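Derel 予約管理 サポート窓口
件名：月次集計の出力でHTTP 500が返る
区分：障害
優先度：中
状態：解決済み（経過観察中）
対象：Derel サーバー版、Campos拠点
受付日：2021年11月20日

申告内容
管理画面の「集計」から月次の利用一覧をCSVで出力すると、進捗表示が止まり、HTTP 500のエラー画面に切り替わる。対象月を9月にした場合は必ず発生する。ほかの月では出力できることが多いが、まれに同じ画面になる。予約の登録、変更、取消は通常どおり使える。ブラウザーを変えても結果は同じ。サーバーの再起動は未実施。

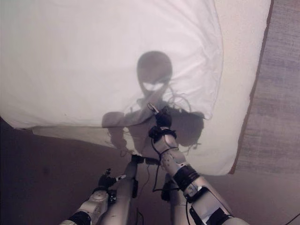 写真1　白い布に映った影

初期確認
申告元から受領したアプリケーションログを確認。500が返った時刻ごとに、一時ファイルの書き込み失敗が記録されている。データベース側のログに接続断、ロック待ちはない。認証関連のエラーもない。
申告元に次の情報を依頼した。
・一時領域として設定しているパス
・同パスのディスク使用率とiノード使用率
・集計テンプレートの設定ファイル一式

回答を受領
一時領域は標準の場所から変更されていた。ディスク使用率は98%。iノードには余裕がある。中間ファイルが削除されずに残っており、更新日時の古いものが大半を占める。
Derelは集計の終了時に中間ファイルを消すが、処理が異常終了した場合は残す仕様である。残ったファイルは夜間の掃除ジョブが回収する。申告元の環境では掃除ジョブの参照先が標準パスのままで、変更後の一時領域は回収の対象外になっていた。
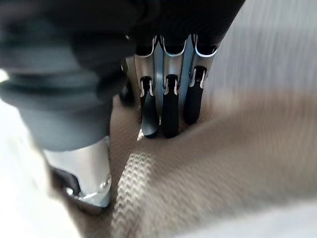 西川 理恵
Itura サポート部 二次対応担当

切り分けの記録を引き継ぎ、以下を実施した。

作業1：掃除ジョブの参照先を現在の一時領域に変更し、手動で一度実行。ジョブは正常終了し、使用率は39%まで下がった。
作業2：9月分を再出力。再び500になった。ログの内容は変わり、書き込み失敗は出ていない。代わりに集計ワーカーのタイムアウトが記録されている。
作業3：9月分の入力データを調査。繰り返し予約のうち13件で、終了日が空欄になっていた。ワーカーは終了日のない繰り返しを上限まで展開するため、処理が制限時間内に終わらない。
作業4：該当の予約はいずれも外部連携Wultettiを経由して登録されたものだった。画面からの登録では終了日が必須で、空欄のまま保存できない。連携APIには同じ検査がない。
作業5：申告元の了承を得て、該当予約に終了日を設定。9月分の出力が完了した。画面上の予約一覧とCSVを突き合わせ、差異がないことを確認した。

つまり原因は二つあり、どちらもエラー画面では500としか表示されない。9月以外でまれに起きていた分は、ログの時刻を照合した結果、すべて一時領域の不足によるものと判断した。

暫定対応
連携の受け口に終了日の必須チェックを追加する設定を案内した。設定名は strict_recurrence、既定値は無効。有効にすると、終了日のない繰り返し予約は登録時に拒否され、Wultetti側に入力エラーとして返る。設定の反映にはワーカーの再起動が必要。Webサーバーは再起動しなくてよい。

恒久対応
掃除ジョブが一時領域の設定値を直接参照するよう、開発に修正を依頼した。タイムアウト時のエラー画面に理由コードを出す件は、別チケットで扱う。どちらもリリース時期は未定。

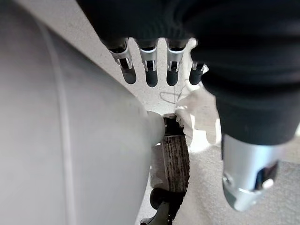

strict_recurrence を有効にすると、登録済みの終了日なし予約も削除されますか。

削除されません。検査の対象は新規登録と更新だけで、既存の予約はそのまま残ります。ただし既存分を編集して保存するときは、終了日の入力が必要になります。

追記
申告元で設定を有効化し、ワーカーを再起動済み。連携経由のテスト登録では、終了日なしが拒否され、終了日ありが受理された。夜間の掃除ジョブも変更後のパスで動作している。
次回の月次出力で再発がなければ本件をクローズする。再発した場合は、ワーカーのログと一時領域の使用率を添えて本チケットに返信のこと。

関連項目：一時領域の変更手順、繰り返し予約のデータ形式、Wultetti連携の設定一覧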